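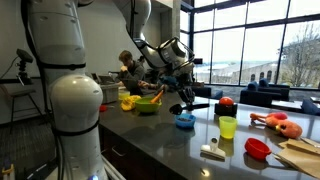
Pre-session safety checklist: teaching by demonstration, two arms at worktop
Site: Corkance, counter cell
Inspection: 8th April

1. Arm mounting bolts
Pass. Torque marks aligned on both bases.

2. Cable straps
Pass with comment. Straps hold the cables against the housing. Check for rubbing after every 15 sessions.

3. Gripper fingers
Pass. No play. Clean before handling the utensils.

4. Emergency stop
Pass. Tested from the operator's seat and from the door. Both arms held position on release.

5. Remote control link
Pass. Delay steady at 89 ms over the test run. Stop the session if it goes over the Treder limit.

6. Hand guiding
Speed cap confirmed. One arm only to be guided by hand; the other must be in hold. The previous sheet left this box blank.

7. Operator position
Comment. Laptop is used at the counter, behind the second arm. Keep the seat outside the reach drawn on the Cenen floor plan. Plan needs reprinting, scale is wrong.

8. Task objects
Pass. Spatula, bowls, cup, toy food. No glass and no blades. Paper bags to stay flat at the end of the counter until called for.

9. Tripod camera
Pass. Feet taped. Lead to be rerouted behind the stool.

10. Log storage
Fail. Room for around 2000 recordings needed, disk nearly full. Clear before the next session.

Open actions: 2 (items 7 and 10)
Checked by: Pētersons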